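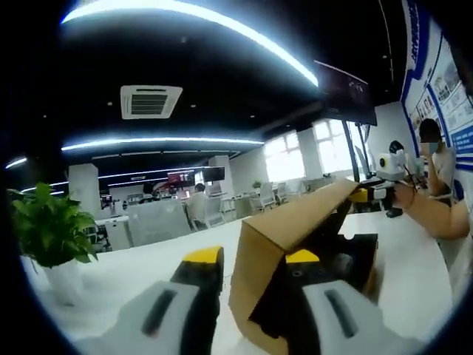
Marilou Villanueva wrote to us in January to ask whether the seed library was really going to lend to people who had never grown so much as a radish, and if so, how we expected to get anything back. It was a fair question and it came up again at both of our open evenings, so I would like to begin this report with it, before the usual business of what was spent and what was planted.

The short reply I sent her was yes, we are lending to beginners, and we don't expect every one of them to bring seed back in the first season. When the Clotada Fund agreed to support us, the application spoke of "returning borrowers," and I think we all pictured the sort of gardener who has a shed full of labeled jars and strong feelings about beans. We do have a few of those and we are very glad of them! But most of the people coming up the stairs at the Worku Street branch are renters with a balcony or a shared strip of yard, and quite a few are parents looking for something to do with a child in the long stretch before supper. They need a season to get the hang of it.

Progress since the last report

The library is open and lending from both branches, Worku Street and Umevell. Umevell was slower to get going than we had hoped. The room we were first offered turned out to be next to the boiler, and seed does not care for warmth, so we waited for the smaller room on the north side and lost a good part of the winter doing it. I am sorry for the delay and would make the same choice again. The new room is cool and dry and has a window that opens, and the branch staff have been kind about our comings and goings.

We now hold 100 varieties, which was the target for the end of the grant and has been reached early. I should say that a few of these are close cousins of one another (we have four kinds of runner bean that only their growers can tell apart), and Gemechu Ayele has been going through the list patiently to see which deserve their own drawer. He has also rewritten the borrowing slips. The old ones asked for the Latin name, and people were putting down the packet half filled in and walking away. The new slips ask what it is, how much you took, and whether you would like a reminder in the fall. They are so much better that I wonder why we ever had the others.

Classes have been the happiest part of the work. We planned a set of 7 for the grant period and have held all but the last, which is on saving tomato seed and has to wait for ripe tomatoes. The class on peas and beans was full both times we ran it, and the sowing class for families was loud and muddy and spilled out into the hallway. The one on squash was thinly attended, and I think that was our fault. We called it "Isolation Distances and Hand Pollination," and it will be called something friendlier next year.

What has been harder

Germination testing has taken far more time than we allowed for. We had promised to test every donated batch before it went into the drawers, and with seed coming in by the envelope — sometimes a dozen envelopes from one household, all from different years — we fell behind by early spring. For a few weeks we lent some untested lettuce and onion with a note on the packet saying so. Onion seed does not keep well, and a number of borrowers told us theirs never came up. We have replaced those packets and apologized, and from now on old onion seed goes straight to the compost.

The other difficulty is crossing. Someone on the Umevell side brought back a very generous bag of kale seed that had plainly flowered near a neighbor's cabbages, and there is no telling what would grow from it. We didn't want to discourage anybody who had gone to so much trouble, so we sowed a tray to see, and the donor has been coming in to look at it with great interest. For lending purposes we are now accepting returns only of beans, peas, lettuce and tomatoes from newer growers, and asking the more experienced ones to talk to us first about the rest.

Money

Spending is close to plan. The drawers and jars came in under budget and the envelopes came in over, mostly on account of the small coated kind, which cost more than the plain ones and are worth it in a damp cupboard. We bought a second set of fine sieves from Zandonum after the first set was worn out by the coriander. The printing line is nearly used up, and we would like to move $50 into it from travel, which has hardly been touched because everyone bikes. If that needs a form, please send it along and I will fill it in the same day.

Between now and the next report

The tomato class will go ahead when the fruit is ready. Reminders will go out in the fall to everyone who ticked the box on their slip, and we will keep the Umevell room open until 7 p.m. on one evening a week during the return season, so that people can drop seed off after work. Gemechu would like to start a shared notebook in which borrowers write down how a variety did in their own yard, good or bad, and I am all for it. Marilou has offered to grow the runner beans side by side and settle the matter of the four kinds, and we have sent her home with a packet of each.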